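Tubs, Tables and a Fair Bit of Blue: the January Clear-Out Gallery

Posted 4 Feb 2023

Well, that's the big January tidy done at Pralon, and I've finally got the pictures up! If you've been following along you'll know the plan was to empty every single storage tub in the place, give it a wipe, and only put back what we really use. I had nearly 300 bits and pieces written on my list by the end of the first weekend (pens, hooks, odd lids, enough rubber bands to tie up a ute) and I'm pleased to say the list is a lot shorter now.

A few notes for anyone doing the same at home or at work. I did one tub at a time, start to finish, before I let myself open the next one. The temptation is to tip everything out together and have a grand old sort, and I've done it that way before and ended up eating dinner standing up for 3 days. One tub, one pile, one cuppa, then on to the next.

The plain white ones have been my favourites. I know the clear ones let you see what's inside, but I find they look messy from across the room even when they're perfectly neat, and with a white tub you can spot every crumb and speck in the bottom, so you know when it needs another go with the cloth. Rounded corners are a big plus too – no grotty little creases for the dust to settle in. The old square ones from Drarnell had corners I could only get at with a toothbrush.

As for the grey marble look, I'm a convert. I was all for plain white surfaces when we were choosing colours, and I'm so glad I got outvoted. It's got enough going on with the veining that it doesn't look bare when everything's been put away, and it goes beautifully with the blue and the orange. The colours were the bit I was most nervous about (blue AND orange AND chevrons!) but it's cheerful, and I never get sick of walking in.

The last two are my pick of the bunch.
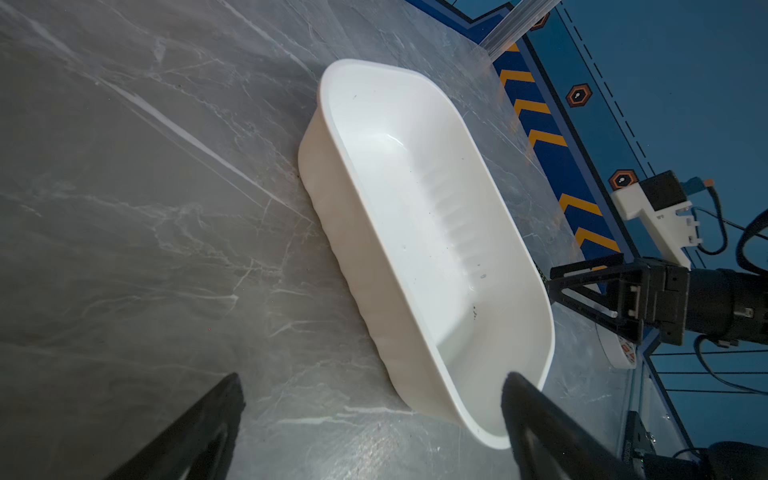
An empty white tub on the grey marble pattern, with a few specks still to chase out of the bottom.

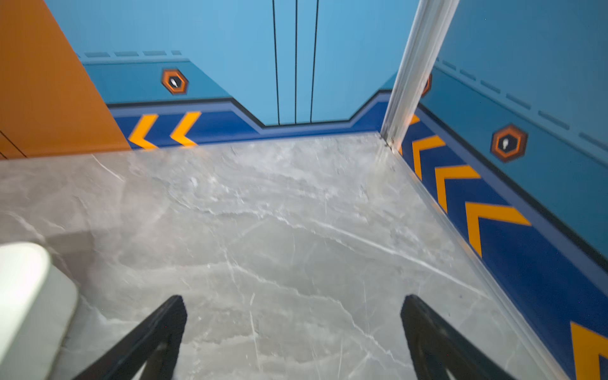 Sky blue wall, orange panel and the chevrons along the bottom. I do love that blue.

Tamuno left a comment to say that white tubs are all very well until you've got a stack of them and can't remember which one has the batteries in it, and that a strip of masking tape and a marker on the short end has saved many an argument at their place. They also reckon a dab of bicarb on a damp cloth is gentler on glossy plastic than the scrubby side of a sponge. I'm off to find the masking tape, which I'm fairly sure was on the list.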